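Fivik, Mustidthorpe site: safety notice, 2023-09-08. Produce handling with the Vemo unit is suspended after a fault in the right hand.

The hand failed to release a basket on command. The stop button was pressed and no one was hurt.

Right hand on the basket, at the crate and at the table:

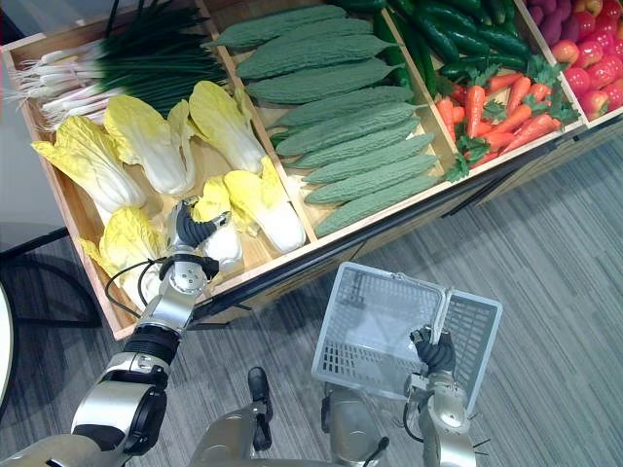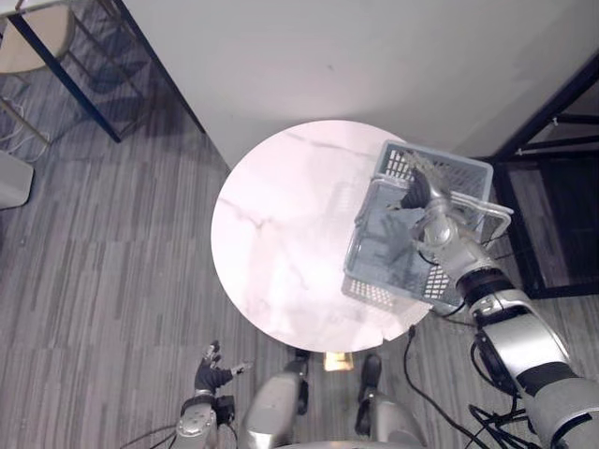 Akash Yadav is reviewing the logs from the last 268 cycles. Staff must stay 2 meters from the unit while it is powered. Questions go to Hemant Pandey.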